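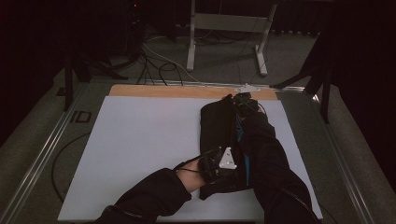

Why would anyone want to write software for a robot that can't even fold a jacket yet? A reader called Flullodberg sent me that one after my last post, and I've been chewing on it ever since, mostly because my answer kept turning into a job ad. So I gave up and wrote the job ad.

Hi! I run the software side at Verkeo. We're a small company in a rented unit on Chisholm Street, and we teach two-armed robots to handle cloth. Shirts, sleeves, bags, towels, anything floppy that refuses to have a proper shape. The way we do it is that people do the task with their own hands first, with tracking on the hands and wrists, and then our code tries to turn those motions into something a pair of arms can follow. I'm looking for 2 people to join me on that code. One of you will lean toward perception and the other toward control and planning, but there are few enough of us that you'll end up in each other's files all the time.

The perception job

You'd own everything from raw sensor streams up to "where are the hands and what is the cloth doing." Marker poses come in from one clock and video from another (different rates, different ideas of what time it is), and finger data arrives whenever it feels like it. Right now I have a sync script that I wrote in February and have been patching ever since. It works. I would love for you to throw it away. After that there's the fun part — tracking a piece of dark fabric that's folded over itself with two hands on top of it. Our current segmentation loses the edge as soon as a sleeve of the same color comes near, and I have three half-finished ideas about it and no time for any of them.

What I'd want from you: good C++ or good Python, and enough of the other one to read it without swearing. You've calibrated cameras before and have opinions about it. You know what a rigid transform is and you've been bitten by one that was inverted. If you've worked with cloth or other deformable stuff, tell me right away, that goes to the top of the pile.

The control and planning job

You'd take a recorded human motion and make it into something the arms can do. A person's elbow can go places our robot's elbow can't, so there's a retargeting layer, and it's the part of the code base I'm least proud of. It solves inverse kinematics frame by frame and then smooths the result, and sometimes the smoothing pulls the grippers apart just when they should be pinching the same hem. I want that replaced with a proper trajectory optimizer that knows about both arms at once. You'd also look after our impedance controller (in decent shape, needs tests) and the planner that gets the arms back to a safe pose when a grasp fails.

What I'd want from you: solid C++, comfort with optimization, and some time spent next to real hardware. Simulation only is fine if you're itching to get out of it! I don't care which robot you used. I do care that you can look at a joint torque plot and tell me a story about it.

Tooling, for both of you

We have an in-house tool called Stuvalance for replaying sessions. You load a recording, scrub through it, and see hands, markers and planned robot motion on the same timeline. I wrote it and I'm fond of it, but it takes 155 seconds to open a long session and that's driving us all up the wall. Whoever gets annoyed first gets to fix it. There's also labeling, dropped-frame checks, nightly training jobs and a folder of shell scripts I'd rather not talk about in public.

How a normal week goes

A good chunk of it is recording. Everybody on the software team takes turns at the bench, me included, because you write much better sync code after you've worn the gear for an afternoon and found a cable in your way. The rest is writing code, reviewing code, and running policies on the arms to see what they do to a perfectly nice jacket. We have one meeting at the start of the week and I try hard to keep it short. Code review is friendly but thorough, and I'll expect you to be picky with mine.

The boring but important bits

Both positions are full time and permanent. You'd need to be at Chisholm Street most days, as the hardware is there, but 2 days a week from home is fine and plenty of people here use them. Pay depends on experience and I'll tell you the range on our first call, before you've spent an evening on anything. No degree needed. Health insurance from day one. The coffee is okay. Parking is bad, the bus stop is right outside.

How to apply

Send me a resume and a few lines about something you built that moved, or something you built that watched something move. Code links are great but skip them if your work is all locked up at an employer. No cover letter, please.

If it looks like a match we'll talk on the phone for half an hour, and then you come in for a paid day. You'll get a real recording with a real problem in it, and we'll sit down and poke at it together. No whiteboard puzzles. I'll give you an answer within the week either way.

Applications are open until June 4, 2019. Use the form on the Verkeo jobs page and put "cloth" in the subject so it lands with me. And if you're not sure which of the two jobs you fit, apply anyway and say so — I'm happy to move the line between them.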